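The Weather Keeper's Drawer

I spent most of September in the back room of the historical society in Tanmont, reading other people's handwriting. If you had told me five years ago that I would get excited about rainfall ledgers I would have laughed at you, but there I was on a Thursday at closing time, begging Kerstin Westerberg for another half hour with the box marked "Halvorsen Farm, misc."

The Halvorsens kept weather for three generations. Rain, snow depth, first frost, wind if it was worth mentioning, all of it in the same kind of narrow account book you would use for feed bills. They weren't paid for it. Somebody in the family had bought a decent rain gauge and after that it was just part of the morning, like letting the chickens out. I counted 1258 pages before I gave up and trusted Kerstin's index, which is much better than mine.

What pulled me in was the gaps. There's a winter with no entries at all from the week before Christmas until the thaw, and then the daily numbers start up again in a different hand, smaller and very upright. Was the gauge broken? Was somebody sick? A modern record would have a code for it. The ledger has only the new handwriting and one line in the margin: "Father's book, now mine." I read that line over quite a few times.
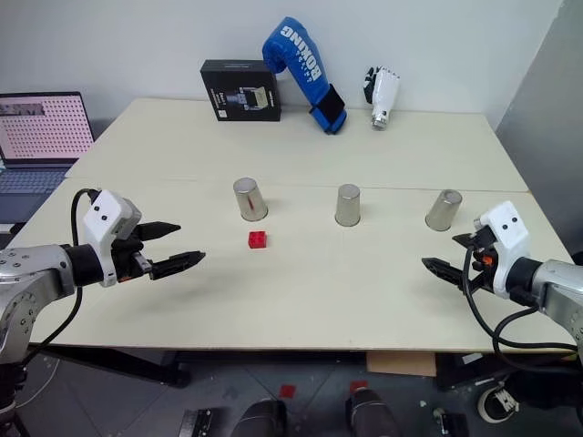

Gaps like that are a headache if you want to use the old numbers for anything, and plenty of people do. Nighat Zaidi, who teaches climate history at the college in Waltton, told me she spends more time on missing days than on the days she has. You can borrow from the nearest station and adjust, or you can leave the hole alone and say so. A long record is a bit like a tabletop made of two wide boards - you can join them as straight as you please, but there's still a seam across the middle, and you'd better know where it is before you start drawing lines over it. Nighat is a leave-it-alone person. She'd sooner publish a short record she believes than a long one she has had to patch (her students, she says, always want to patch).

The other trouble is moving. The Halvorsen gauge started out beside the barn and at some point ended up behind the house, close to a row of spruces. Trees grow. A gauge that stood in the open in one decade can be half sheltered in the next, and the rain totals will drift down without the sky having changed a bit. Paloma Ambrose grew up on the next farm over and remembers those spruces as being shorter than she was. By 2000, when they were finally cut, they were taller than the house!

So did it get drier up there or did the trees get taller? Probably some of each, and I can't tell you how much. Nighat has 2 graduate students working through the wind notes now, hoping to pin down the year of the move. Gunnel Brekke has promised to look through her aunt's photo albums for a picture with the barn in it. I'm driving back up as soon as the roads are decent, and Kerstin has already agreed to stay late.

More from this section
The Creek That Changed Its Mind
Reading Frost Dates With Sølve Kristiansen
Why Your Porch Thermometer Runs Warm
Letters: Snow Sticks and Other Instruments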